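Speaker notes — Birger Moen
Collecting hand demonstrations for the Manalo gripper
Zurholm, 2026-03-19

Slide 1. Title

Thank Margit Hellström for the invitation. Say up front that this talk covers the collecting side only. Margit has the training results after the break, so send questions about the network to her.

Slide 2. Where we started

In November we had a robot arm in Bimevstead and no data. We drove the arm with a joystick for 2 weeks. The motions were slow and jerky, and every operator stopped to think before closing the fingers. The model learned the stopping too. (Pause here, people usually laugh.)

We moved to a hand-held gripper with the camera mounted on it. A person picks it up, does the task, puts it down. Same fingers as the arm carries, same view.

Slide 3. What we have now

3596 recorded episodes, of which 2000 are kitchen tools. The rest are boxes, cloth and bottles. Four people did the recording, and we kept track of who did which episode. If someone asks why, the answer is on slide 6. 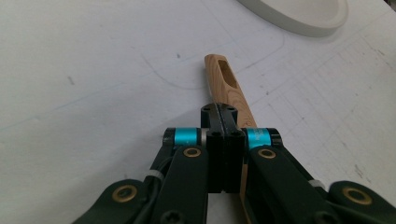 Slide 4. The approach

Kitchen tools gave us more trouble than anything else on the list. They're long and thin, they lie flat, and people disagree about where to hold them. Our first written instructions said "grasp the tool by the handle," and that left far too much open. With a wooden handle like this one, the gripper's own center block hides the middle stretch just as the fingers come in, so the model has to work from what it can still see. Up at the rounded end there's the hanging hole, and it stays clear of the block. That is a good landmark for which way the handle points. We now ask for a short look at the whole tool before the approach starts, so that the view before the block gets in the way is always in the episode.

Point out the tabletop as well. Scuffs, specks, faint blue pen lines. We used to wipe down between sessions, then stopped. A model trained on a spotless table did badly at Sondudmont, where the benches are old.

Slide 5. What we throw out

Episodes where the fingers leave the view. Episodes where the person regrasps more than once. A slow grasp is fine. A missed grasp followed by a clean second try is kept and tagged — Margit wanted those, and she was right.

Slide 6. Differences between people

Show the two plots side by side. One operator came in from the left nearly every time, and the model picked that up. We now change the tool's direction on the table between episodes and check the spread when the day's recording is done.

Skip slide 7 if short on time. Leave the contact page up for questions.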